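In March, the Fluris laboratory began recording household tasks for Zistska, a learning system that controls two robot arms at once. Its library now holds 1310 examples.

Laundry has proved the most demanding subject. A sock must be held by both grippers, and it changes shape with every movement.

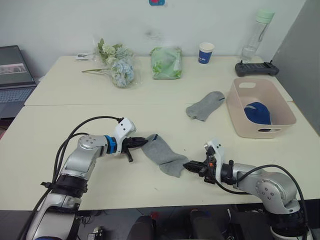 Each example is reviewed before it is added to the library – 104 were set aside this fall. "We keep the slow ones," said Eun-seong Yeom, who directs the recordings. "The system needs them too."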